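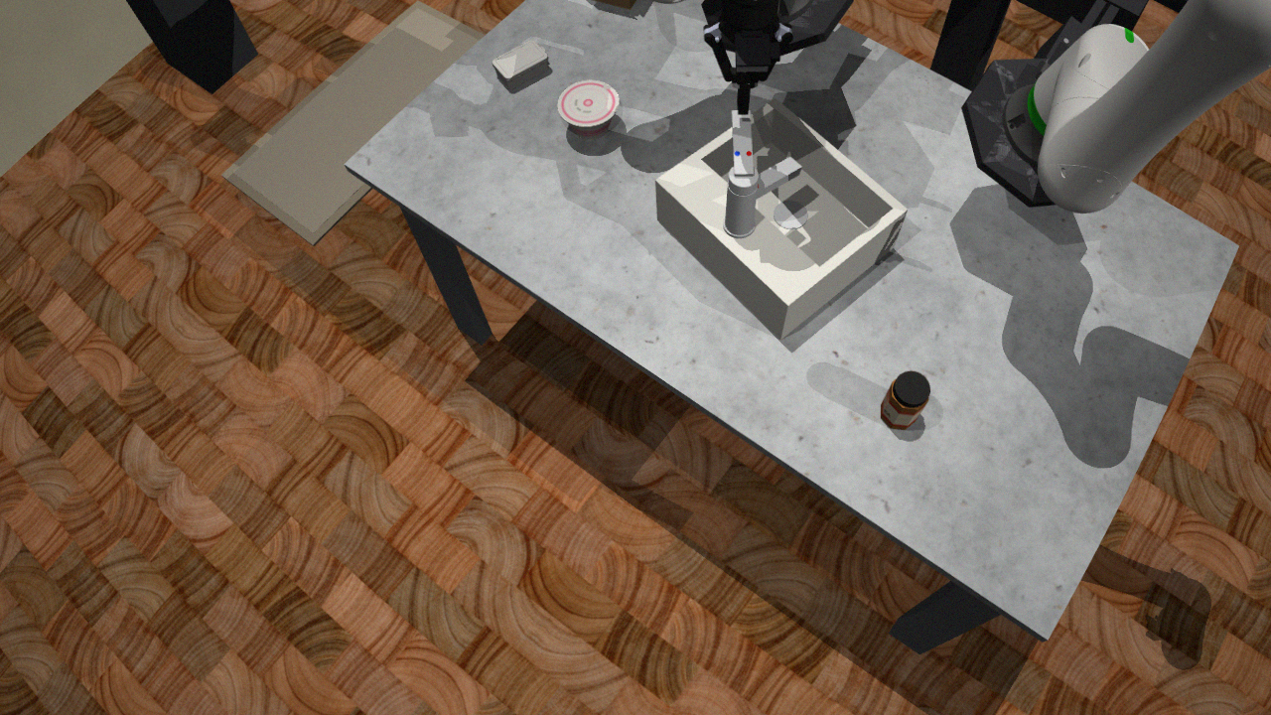 Right, the money chapter, which I put off until January and then ended up enjoying! Our job was to work out what a two-arm kitchen bench would cost the department before anybody signed anything, so all the layouts were done in simulation first and I kept the spreadsheet open next to it.

I asked Halonen and Fusevent for prices on the arms. Halonen were quicker to reply, but their quote left out the base plates and the grippers (I only spotted this on the second read, oops). Once I'd added those in, Fusevent came out £419 cheaper for the pair, and they'd include 3 spare sets of gripper fingers. 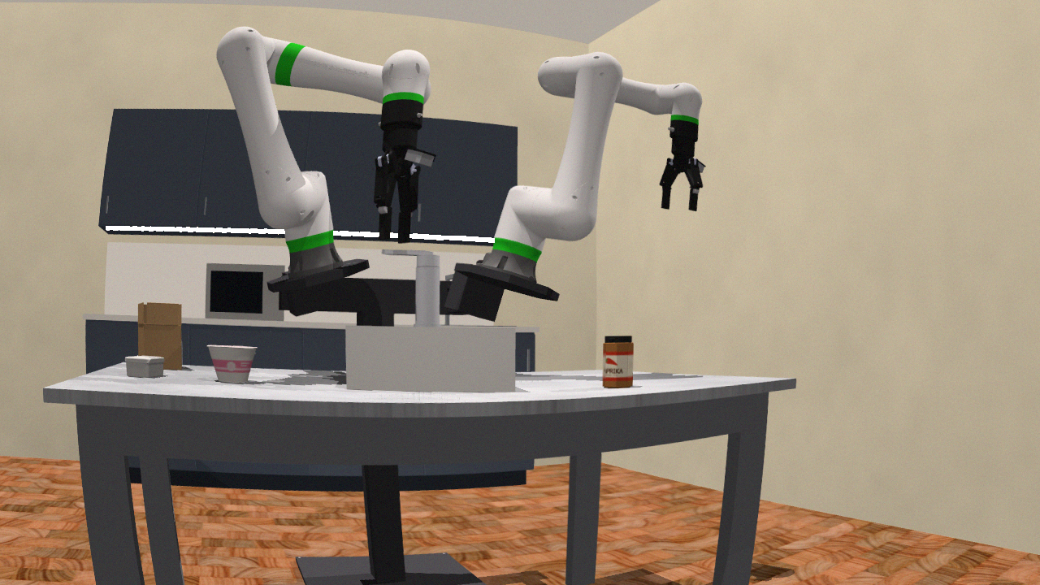

The table was the other headache. I'd budgeted for a plain bench from Tatitz, then started trying arm positions and realised how much the mounting matters – side by side needs one stiff support, and mounting them apart needs a bigger top. I went through 4 layouts and priced 3 of them properly. The tap can be a cheap one as we don't need running water for lever tasks.

Delivery is 5 weeks from Fusevent. Zukgate do a rental scheme as well, but the deposit ate most of our first-term budget, so I've left it in the appendix with the power supply costs. Still waiting on a figure for insurance.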